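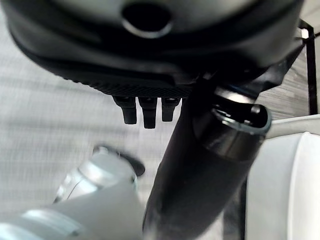
4. Evaluation of the Kasley Wrist Kit

4.1 What the kit offers

The Kasley kit is sold by Nistwood as an add-on for labs that already own two light robot arms and want close-range video from the wrist. It consists of a clamp, a small camera, one cable per arm, and a software package that lines up the video with the joint readings. We bought two sets at the listed price and received no support beyond what any customer gets. Our interest was practical. Most published comparisons of wrist cameras look at image quality on a bench, with the camera held still, and we wanted to know how the kit holds up on a pair of arms that work close together and often get in each other's way.

We were pleasantly surprised almost at once. Fitting the first clamp took 39 minutes, including the time spent finding the right hex key, and the second took 20. The manual is short and clear, and its drawings match the parts. The one weak page covers cable routing, where the loop shown is too tight for an arm that has to turn its wrist fully over. We left more slack than the manual suggests and had no further trouble with it.

4.2 View from the wrist

Figure 3 (top of section) is a single image from the wrist camera during two-arm work. The mount places the camera close to its own hardware, so a large part of the image is taken up by the dark curved housing and the three short prongs beneath its textured strip. A dark tube crosses the middle on a diagonal, with white arm segments to either side of it. The floor shows in the gaps that remain.

Buyers should think hard about this trade. A camera set farther back would show more of the workspace, but it would also stick out and catch on things, and with two arms that cost is real. We tried the kit with the longer Brouwer bracket and got a wider view along with two collisions in the first morning. With the standard clamp we had none over the full trial. Parts that stay fixed relative to the camera can be masked once and left alone, and the kit's software does this very well: draw the outline, save it, and every later recording picks it up. Parts of a neighboring arm can't be masked that way, and they were the main source of trouble in our tests.

4.3 Motion and light

The left arm segment in Figure 3 is slightly blurred, as is the black rounded cap on the silver cylinder mounted on it. The metallic collar near the upper end of the tube has a bright, thin rim. Blur and bright metal edges both matter to a tracking program, and we tested for each on its own.

For blur, we ran the same handover motion 100 times at the kit's default exposure and then repeated the set with the shorter exposure offered in the settings menu. The shorter setting gave cleaner edges on moving parts and a darker picture overall. Our tracker preferred the cleaner edges by a wide margin, and we kept that setting for the rest of the study. For highlights, we moved one overhead lamp and compared recordings before and after. The effect on tracking was small — much smaller than we had expected, given how strongly bare metal stands out against black parts and a pale floor.

4.4 Working with the software

The recording program is the best part of the package! It starts fast, shows both wrist views next to each other, and warns the operator before a disk fills up. Time stamps from the two cameras agreed well enough that we dropped our own syncing step entirely. Export to the Sanstead format worked on the first try, though the option sits two menus deep and is easy to miss. We would like to see a way to flag a bad take while it is still being recorded; at present the operator has to write it down and delete the file later.

4.5 Limits of this evaluation

We tested one pair of arms in one room, over a pale floor that makes dark parts easy to separate from the background. A cluttered bench would be a harder case. We also did not test the kit with a third, fixed camera, a setup the manual mentions and that many labs already use. Section 5 takes up the masking results in more detail and compares them with our earlier homemade mount.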